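Week 4: Weight, and where you put it

Hello all. These are the notes I talked from on Tuesday, tidied up a bit and with the sums written out, as a few of you said I went through them too fast (I did, sorry!). Bring your floor plans next time, even if they're scribbles.

## Where we'd got to

Last week we ended up with four layouts for small homes on wheels, and I asked you to pick one and live with it for the rest of the course. Most of you went for the Rallberg plan, with the bed over the kitchen and the bathroom at the back. A handful took the Nelon, which has everything on one level and a fold-down bed. Either is fine. I'd only say that the Nelon gives you less to climb and more to tidy away, and you'll know which of those bothers you more.

This week is about weight. I know it isn't the fun part. But every lovely thing you want in the house has to be towed by something, and the trailer has a plate on it with a number, and the number doesn't care about your bath.

## Some words we need

- **Empty weight of the trailer**: the steel, wheels and axles with nothing built on top.
- **Gross weight**: everything, all of it, including you-forgot-about-that things like the gas bottle and the water in the tank.
- **Payload**: gross limit minus empty weight. It's your budget, and you spend it on walls, windows, cupboards and cutlery.
- **Nose weight**: how hard the front of the trailer presses down on the tow bar.

People mix up gross weight and payload all the time. If somebody tells you their trailer "takes" so many kilos, ask which one they mean before you write it down.

## The worked sum

I used the Avram trailer on the board, so I'll stick with it. Empty, it comes to 326 kg. The shell we drew in week 2 (floor, framing, walls, roof, no insides) came out at 1780 kg. Add them up:

326 + 1780 = 2106 kg

The limit we were given for the exercise is 2429 kg. So what's left over for the insides is:

2429 − 2106 = 323 kg

That's the whole kitchen, the whole bathroom, the bed, the heating, the flooring and your clothes. When I put that on the board there was a bit of a groan at the back, and quite right too. It's tight! A cast iron stove could swallow a great chunk of it before you've bought a single plate, and a decent shower screen in proper glass is a lot heavier than it looks in the shop.

So what do you do? You've got three places to go looking:

1. Make the shell lighter. Thinner cladding, fewer windows, a simpler roof.
2. Choose lighter insides.
3. Get a stronger trailer, and then check that your vehicle and your licence are both up to pulling it.

Someone asked why we don't all just jump to number 3. You can, and plenty of builders do. I'd still have a go at the first two on paper, as you'll often find a silly heavy thing you didn't even want very much. In my own first drawing it was a slate shelf. I'd put it in because it looked nice in a magazine and I never once thought about lifting it.

## Front, back, left, right

Once the total is all right, you have to spread it out. Think of the trailer as a see-saw with the axles in the middle. Too much at the back and the nose lifts, and a trailer with a light nose can start to sway when you're towing. Too much at the front and you're squashing the back of your vehicle. What you want is a bit more at the front than the back, within whatever nose weight the tow bar and the vehicle allow.

Side to side matters as well, and it's the one that gets forgotten. The Rallberg plan has the cooker, the sink and the fridge all down one wall (go and look at your copy). If the tall cupboard goes on that side too, the house will lean. Put it opposite and you've sorted most of the problem without buying anything.

Water is the awkward one. A litre weighs a kilo, so a tank can change the balance quite a lot depending on whether you've filled it. Put it low and close to the axles if you can. Then do your sum twice, once full and once empty, and see if you're happy with both.

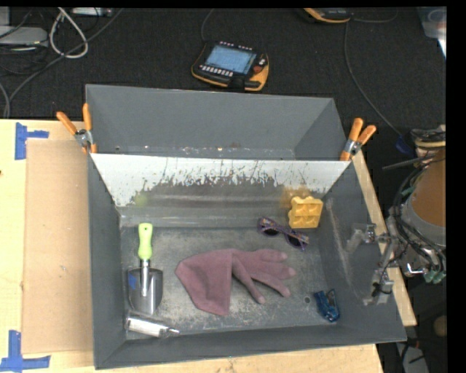
**Do I count the furniture that isn't fixed down?**

Count all of it, loose or fixed, if it will be in the house when you tow. Chairs, bedding, books and tins of beans are part of the gross weight in just the same way as the walls. If you plan to carry the heavy bits in a separate vehicle, leave them off the trailer sum and put them on the other vehicle's.

## Weighing the real thing

Paper sums drift. Timber varies, screws add up, and nearly everybody changes something halfway through. The Dretia build we've been following in class was weighed at two stages, once with the shell up and once when finished, and I'd like you to plan for the same. A public weighbridge will do it. Ring first, ask if they take trailers, and ask for each axle to be weighed separately if they're able to.

Write the reading in the same notebook as your sums, next to the guess. Don't rub out the guess! It's really handy later, when you're trying to work out where the extra came from.

## For next week

- Make a list of everything inside your chosen layout, with a weight beside each item. Guess if you must, but put a question mark by the guesses.
- Mark the heaviest five on your floor plan with a cross.
- Work out your payload using the Avram figures above, or your own trailer's if you've got one.
- Read the section on insulation in the course pack. We'll need it for the chat about condensation, and I've got strong feelings about bathroom vents, so be warned.

If your list comes out over the limit, bring it anyway. We'll go through a couple of them together after the break and see what can come out.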